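Drerkthorpe Formulation Workshop
Notebook: Emulsions, third series

Separation in the unscented hand cream

The purpose of the present work is to establish why the unscented hand cream, prepared to the same written method on each occasion, has shown a thin layer of free oil in some jars and none in others. The fault was first recorded in October, in jars returned from the warm cupboard. At that time it was put down to poor closure of the lids. That explanation is now withdrawn, as the same layer has been found in jars whose lids were sealed with tape from the day of filling.

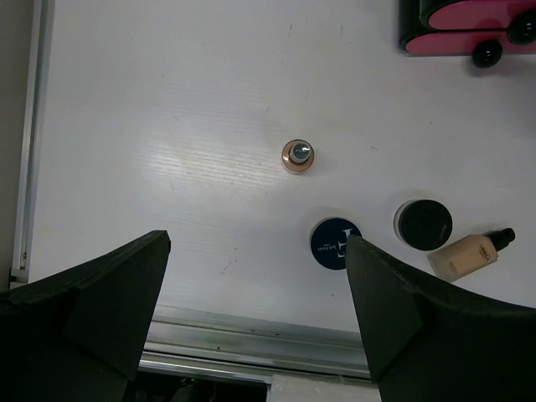
Last changed: 26 January 2025, T. Chevalier

Three batches were prepared. The oil phase and the water phase were heated separately to 78 °C and combined with the stirrer running. Batch A followed the method as written. In Batch B the wax was taken from the new Fokel delivery, and everything else was left alone. In Batch C the old wax was used but the cream was stirred until it had cooled to room temperature, where the method permits stirring to stop once the cream has begun to thicken.

The method does not say what is meant by "begun to thicken". Two members of staff asked separately gave different answers, and it is likely that the stopping point has varied from one operator to the next for as long as the method has been in use. This should be corrected whatever the outcome of the wax comparison.

A sample from each batch was spun at 4000 rpm for 20 minutes. Batch A gave a visible ring of oil at the top of the tube. Batch B gave a similar ring, perhaps slightly narrower, though the difference is too small to rely on. Batch C gave no ring. The tubes were left standing and inspected again before the end of the working day, without change.
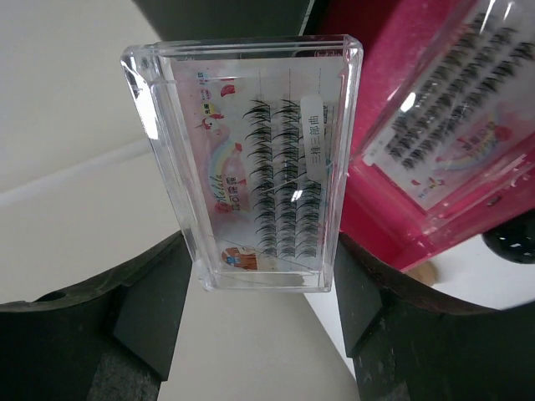 The acidity of all three was within the permitted range and need not be discussed further. Under the microscope, the droplets in A and B were uneven, with a number of large ones lying close together. Those in C were smaller and more regular. The eyepiece scale on the Wolach microscope is out of adjustment, so no droplet sizes are entered and the comparison is by eye only.

It was suggested at the bench that the preservative might be at fault, being added late and in a small quantity of cold water. Batch C received it in the same manner and did not separate. The suggestion has been noted, but no work is planned on it.

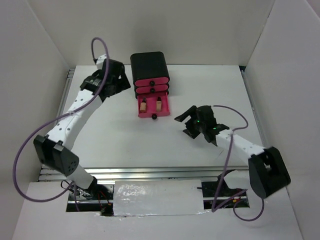
Black and pink chest of drawers on the white table, top and middle drawers closed.

Matters outstanding

Jars from each batch have been placed in the warm cupboard and in the refrigerator. The cupboard thermostat was reset before loading. Shelf positions are written on the lids and again in the store book, as the ink on the lids has rubbed off before.

Rungrueang have asked whether the cream can be supplied in tubes. No reply should be given until the jars have been examined, as filling through a narrow nozzle will put further strain on a weak emulsion. A holding letter has been drafted.
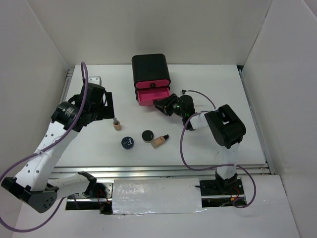 Small cosmetic items on the white table, with the lowest drawer partly open.

The batch sheet is to be amended so that the temperature at which stirring stops is written down by the operator. Batch C is to be repeated by a second person, using the new wax, before any change is made to the written method. The remaining old wax is to be kept back for this series and not used for lip balm.

T. Chevalier

Recent entries
Cleaning of the filling nozzle
Wax deliveries: melting point checks
Lip balm, grain after slow cooling
Lids and liners: a comparison

This site uses cookies to remember your settings. By continuing to browse you accept their use.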